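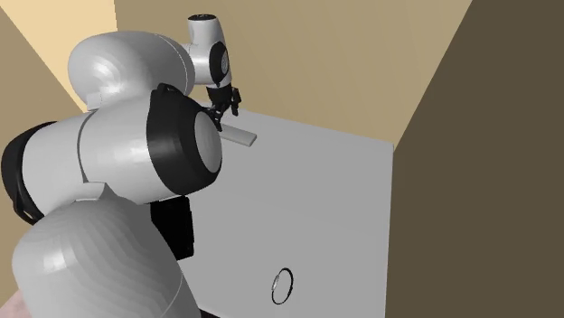 Deposit not returned after hire of the Flurkley community hall

Category: Halls and Venues
Status: Answered
Posted: Dec 26, 2023

Our residents' association hired the main hall at Flurkley for an afternoon event and paid a deposit of £300 at the time of booking. The hire charge was invoiced separately and was settled in full before the date. The hall was left tidy, the chairs were stacked along the side wall as the notice requires, and the keys were placed in the key safe.

The deposit has not been returned. The booking form states that deposits are refunded "following a satisfactory inspection" but gives no period within which the inspection must take place. Two emails to the bookings address have received an automatic reply only. A member of our association has since been told by telephone that a deduction may be made for additional cleaning of the kitchen, although we did not hire the kitchen and the door to it was locked throughout.

I should be grateful for guidance on the following. Is there a time limit for the return of a deposit of this kind? May the hall deduct for a room that was not part of the hire? To whom should a complaint be addressed, given that bookings appear to be handled by a separate office at Bamard?

Answer 1
Marked as accepted by the person who asked

There is no single fixed period laid down for the return of a hall hire deposit. The rules that protect deposits on rented homes do not extend to the hire of a room for an afternoon. Where the agreement is silent, the money should be returned within a reasonable time, and what is reasonable will depend on the circumstances. An inspection of one hall is a short task and a delay of several weeks would be difficult to justify.

On the second point, the starting place is the wording of the form. A deduction should relate to loss or damage arising from your hire. If the booking confirmation lists the main hall alone, the burden of showing that your association used the kitchen rests with the hall. You should ask for:

a copy of the inspection record, with the date on which it was made
any photographs taken at the inspection
the invoice for the cleaning, if one exists
the name of any group that used the building between your hire and the inspection

The request should be made in writing and should set a date for reply. It is usual to allow 7 days for an acknowledgement and a longer period for a full response. Please keep the tone neutral and attach the booking confirmation and proof of payment.

As to the correct address, the Bamard office takes bookings on behalf of the hall but the agreement is normally with the body that runs the building. Its name should be printed at the foot of the form. Send the letter there and copy it to Bamard.

If no satisfactory reply is received, a formal letter before claim may be sent, followed by a small claim. A fee is payable, and your association should decide at a meeting whether it wishes to proceed. An unincorporated association cannot generally bring a claim in its own name, so the person who signed the form may have to do so.

Answer 2

We had the same with Hilto Rooms and they paid up after a second letter. Send it by post and get proof of posting. Emails get ignored.

Answer 3

The answer above is correct in general, but please check whether the form was revised in April. The newer version has a clause on the back concerning "shared areas", and hirers are asked to accept responsibility for corridors and toilets. From memory the kitchen is listed as a separate room with its own charge, which would support your position. I do not have a copy to hand and would advise you to read the clause in full before writing.

Was this page helpful?
Report an answer
Related: Cancelling a hall booking at short notice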